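Impedance gains for towel grasp, top layer keeps slipping back

Forum index > Manipulation > Control and planning

kvell_t
We are running a folding pipeline on a Franka and I want a second opinion on the grasp stage. Perception is a segmentation net plus an edge detector on depth. It gives me a grasp point and a normal, the planner generates an approach, and a Cartesian impedance controller does the rest at 1 kHz. Translational stiffness is 375 N/m on all axes. On a flat towel this works. On a towel that is already folded, the fingers pick up either one layer or all of them, and I can't predict which from the depth map. Layer thickness is 3 mm and my depth noise is close to the same size.

I don't want to add a tactile sensor at this stage. Is there something to gain by changing the controller, or should I stay with perception?

ostrava9
Same stiffness on all axes is your first problem. Drop z and keep x and y where they are. You want the fingers to settle on the cloth and stop on contact force. With a stiff z you are commanding a depth you admit you can't measure.

kvell_t
I tried z at half. The fingers settle, but then they drift sideways while closing, and the pinch ends up off the target.

ostrava9
Then you have coupling. Check that your stiffness matrix is expressed in the end effector frame and not the base frame. If the approach is tilted, your "soft z" is soft partly along x.

mbrane
I disagree with tuning this at all. Gains that work on one towel fail on the next one. We went through it on the Comari stack and threw away a month of tuning when the fabric changed. Use a guarded move: descend at constant velocity, watch the external force estimate, stop on a threshold, back off a fixed distance, close. Position control is fine for everything after the stop.

ostrava9
The external force estimate on that arm is not good enough for a light touch on cloth unless you bias it right before the descent. The payload model has to be correct too. Did you set the hand mass and the camera mount mass?

kvell_t
Hand mass yes, camera mount no. I'll add it. Frame was the base frame, so that was a real bug, thanks.

lowpass_only
Also look at when you start the lift. If the lift trajectory begins on a timer, you are sometimes moving up before the gripper action has returned. In Ots we had the behavior tree node report success on goal accepted. It took 13 logs to find that. Gate the lift on the grasp result and measured width.

kvell_t
Mine was gated on the result but not on width. Changes so far: stiffness in the EE frame, camera mount in the payload, force bias taken just above the cloth, guarded descent as mbrane suggested, lift gated on width. I kept impedance control for the lift itself, with low z. Config is in the Riltetti branch, file grasp_stage.yaml. The lift now starts with a short slow segment so I can check the width again before committing to the fold trajectory.

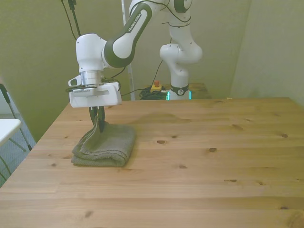
mbrane: Fine, but the threshold is still a hand-tuned number, so you have moved the problem. What happens on a thinner fabric?

kvell_t
Probably it breaks. I plan to log force against height during descent and fit the contact point instead of thresholding.

lowpass_only
Fit it offline first. Online fitting at 1 kHz in the control thread will give you communication errors. Put it in a separate node and pass only the stop flag.

ostrava9
Agree on the separate node. I still think a compliant z covers most of it and the fit is overkill.

gusa_dev
The Gusadlow planner has a contact segment type that does the guarded move and the handoff. It lacks the width check. Patch welcome.

kvell_t
I'll look at it. Running 23 trials per setting tonight with the threshold version and will post the force logs in this thread.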